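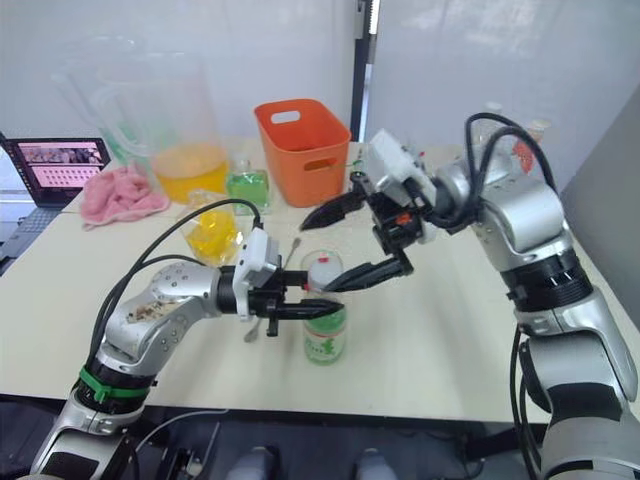

A clear plastic bottle with a green label

Bottle deposit (Irlow)

The Irlow bottle deposit is a refundable charge on drinks containers sold in the island municipality of Irlow. It covers clear and coloured plastic bottles, glass bottles and, after a long argument, cans. The charge is added at the till and paid back when the empty container is returned to a shop or to the depot at Drotus. Residents call it "the bottle money", including when complaining that they have not had any.

Contents
1 Background
2 How it works
3 The label rule
4 The cap question
5 Cross-water returns
6 Reception
7 See also

Background

Glass bottles were returnable on Irlow long before there was a law about it. The Strazds brewery, which supplied most of the island's beer and all of its lemonade, paid a small sum for each of its own bottles and refused everybody else's. Shopkeepers found this tiresome, as customers tended to bring the whole crate and expect the grocer to do the sorting. Several grocers kept a barrel behind the shop for unwanted foreign bottles, and one of these barrels is now in the museum at Maline, still full.

Plastic bottles arrived with the car ferry and carried no deposit at all. They were light, cheap and very good at floating, and the north beach became known for them. A clean-up held one September gathered 1,662 bottles between the harbour wall and the lighthouse. The number was painted on a board beside the beach path, where it was repainted several times by people who felt that it should be higher.

The present scheme was proposed by Rasmus Laur, then a member of the island council, whose first draft ran to 40 pages and applied to jam jars. The jam jars were removed at the second reading following what the minutes call "a full exchange of views". The rest passed with few changes.

How it works

A shop that sells drinks must take back empty containers of any kind it stocks, whether or not it sold them. The customer is paid in cash or given a paper slip to spend in the same shop. Slips do not expire, though the ink does, and a faded slip is worth whatever the shopkeeper is prepared to believe.

Containers must be empty, whole and recognisable. The first two conditions have caused little trouble. "Recognisable" was never defined, and is generally taken to mean that the person at the counter can tell what it used to hold without having to smell it. Crushed plastic bottles are accepted at the Drotus depot but not in shops.

Shops with a sales floor smaller than a fixed size may send customers to the depot instead. After the rule came in, a number of shops were measured again and found to be smaller than their owners had remembered.

The depot sorts what it receives into clear plastic, coloured plastic, glass and metal. The bales go to the mainland by ferry. Handling fees are paid out of unclaimed deposits, an arrangement with the odd result that the scheme is at its richest when people are not using it.

The label rule

Every container in the scheme has to carry a deposit mark on its label. The colour of the label is left to the maker. An early plan would have given each type of drink its own colour, with green set aside for still water, but makers of apple drinks and lime drinks objected, as did a firm whose still water had always been sold in a green label and which objected to the word "always" being left out of the rule.

A bottle that has lost its label has also lost its deposit. This falls hardest on households that soak their bottles before returning them, out of good manners, and so wash off the only part that was worth anything. Leaflets now ask people to rinse the inside and leave the outside alone.

Labels must be removable at the depot. The first glue approved for this purpose let go in mild damp, a condition found on Irlow for most of the year, and was replaced.

The cap question

The rules as first written did not mention caps. Some shops wanted them on, to stop drips, and others wanted them off, to let the bottles be squashed. For several years the two main shops in Maline, which face each other across the square, held opposite views, and customers crossed over with their caps in their pockets.

The matter was settled on 21 Jul 2021, when the council ruled that caps should stay on. The ruling does not apply to caps that are already lost.

Cross-water returns

The deposit on Irlow is slightly higher than the one on the mainland, and the ferry is free for foot passengers. The consequences were foreseen by everyone except the authors of the scheme. In its first summer, day visitors were seen coming down the ramp with rucksacks, suitcases and in one case a pram, all of which rattled.

Algirdas Vasiliauskas, who ran the depot at the time, responded with a limit of 40 containers per person per visit. The limit did not say how long a visitor had to be away before the next visit began, and a bench was later taken out from beside the depot door. The separate island mark was brought in the following year and ended most of the trade. Boats still put in now and then with empties of uncertain origin. They are usually turned away, and the bottles usually stay.

Reception

The scheme is widely liked, mainly by children, who do most of the collecting. Local clubs place crates by the ferry gate and live partly on the proceeds. The choir at Maline bought its piano this way and has been reminded of it at every concert.

Criticism has come from cafes, which must store empties in kitchens built before anyone thought of it, and from owners of holiday cottages, who say that guests leave their bottles behind as a kind of tip. Litter on the north beach has fallen sharply. The painted board is still there, over 3 metres wide with its frame, and has itself been the subject of complaints about clutter.

Wine bottles remain outside the scheme. Laur described this at the time as a temporary measure.

See also

Strazds brewery
Maline museum
Drotus depot
Jam jars (Irlow)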